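Callum Moncrieff on running the Bristach candy shop
05/03/2024

Callum Moncrieff bought the shop on Bisgate in October, after the previous owner retired to live near her sister. He had worked behind the counter for four years and says he knew what he was getting into.

"I knew the stock and I knew the customers," he said. "I didn't know the paperwork. The lease alone was 22 pages shorter than the insurance, and I read both of them twice."

The shop carries 222 kinds of candy, most of it sold by weight. Moncrieff keeps the list in a notebook and crosses things out when a supplier drops them. Hard candy moves slowly in summer and chocolate is a problem from June on, so he orders both in small lots.

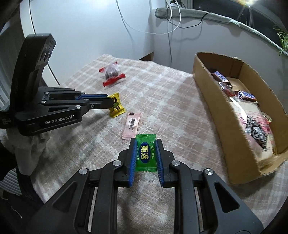 Imported candy takes up two shelves near the register. He started with a single order from a wholesaler called Ferkura and expected to sell it over a year. It was gone before the new year.

"People come in for something they had as a kid somewhere else," he said. "They'll describe the wrapper to me. They don't always remember the name, but they remember the color and how it was twisted."

Freight is the hard part. A small box can cost as much to ship as a large one, and Moncrieff now shares orders with Ertürk, a grocery on the next block. They split the boxes on the grocery's loading dock and settle up at the end of the month.

He has not raised the price of the penny mix, which is kept low for children coming from the school. He loses a little on it each week and makes it up on gift boxes. Over 200 of those went out before the holidays, all packed by hand in the back room.

Asked whether he would open a second shop, Moncrieff said he had been offered a space and turned it down.

"I'd need to be in both places," he said. "I like being in this one."

The shop is open until six and closes for lunch.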